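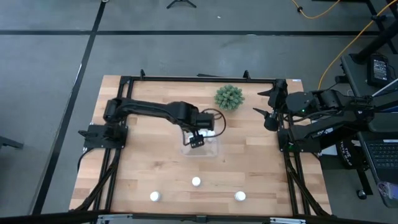 Robot arm over a wooden table, with a clear plastic container beneath the gripper.

Week 5: Opinion writing, holidays and the public argument
Media and Public Life, second-year stream
Notes by Remedios Barrios, revised Aug 27, 2023

Read these before the tutorial and bring the Furnora packet, pages marked A to D. If you missed last week, the notes on editorials and letters are still up.

1. Why we are looking at national days

Newspapers need something to print on a public holiday. Most offices are closed, courts and parliaments are not sitting, and there is less news coming in. Editors know the date a year ahead, so holiday opinion pieces are often ordered and written well before the day. You will find the same few subjects every year: what the day is for, whether people still care, whether the date should move, whether the shops should open.

For our purposes this makes them useful. The occasion stays the same and the arguments change, so you can lay one year beside another and see what a paper thought its readers would accept.

2. Terms

Editorial: the unsigned view of the paper. In a small paper it may be the work of one person, but it speaks for the masthead.

Column: signed, regular, and the writer's own view.

Op-ed: signed, usually by an outsider, run once.

Round-up: a short post or item pointing to several other pieces, with a line or two of comment on each. Common on political blogs in the 2000s and still found in newsletters.

Peg: the event or date that lets a piece run now. A holiday is the easiest peg there is.

Students mix up editorial and op-ed every year in the essay. You will lose marks for it.

3. The Marín case

Marín is the town in the packet. Its council voted to stop holding a founders' day ceremony and put the money into a street fair. The Mellik, which was the local daily at the time, ran two editorials on it, the first against the change and the second, eleven months later, more or less in favour. The paper did not mention its earlier position in the second piece.

Letters came in at a rate the paper had not seen before. It received 807 over the whole dispute and printed 355 of them. The letters editor kept the unprinted ones, and a selection is in section C.

Things to look for as you read:

The first editorial says "residents" are against the change. It gives no source for this. Compare the letters page from the same week.

The second editorial spends most of its length on cost. The cost of the old ceremony had been public from the start, so ask why it appears so late.

Several letter writers claim to know what the founders would have wanted. They do so on both sides. We will spend most of the tutorial on this.

4. Speaking for the dead

A common move in holiday writing is to ask what some past figure would make of the present. It works because readers already respect the person, and because the person can't reply. The writer picks a quotation, usually a well-known one, and applies it to a current dispute.

There are fair ways to do this. A writer can show what the figure said about a close parallel, give the date and the audience, and admit where the record is thin. A writer can also say what the figure's position was and then argue that it was wrong, or that it no longer fits.

Weak versions tend to use one line without its setting, or treat early and late views as though they were the same. Ranby's chapter (reading 2) has a good set of both. Ranby is hard on columnists and easier on politicians, and I don't fully agree with the reasons given on the last few pages, but the method is sound and you should copy it for your own analysis.

5. Does anyone read them?

Hard to say. The Mellik did a reader survey the December after the vote, with over 580 replies. Most people said they read the letters page, fewer said they read the editorial. The survey was a tear-out form on the letters page itself, so be careful how you use it. It is in section D if you want to cite it.

6. For the tutorial

Choose one holiday piece from any Australian paper, any year. Bring a copy with the date on it. Mark the peg, the main claim, and any place where the writer speaks for someone else.

Write half a page on whether the piece would have made sense a week later, with the holiday gone. Typed or handwritten is fine.

Groups stay as they were in week 4. If your group has lost a member, join the one at the next table.

7. Readings

1. Furnora packet, sections A to C (section D optional)
2. Ranby, chapter on borrowed voices
3. Last week's notes, the part on letters editors

Essay questions go up after the week 6 lecture. Requests for extensions go through the school office and must be in before the due date.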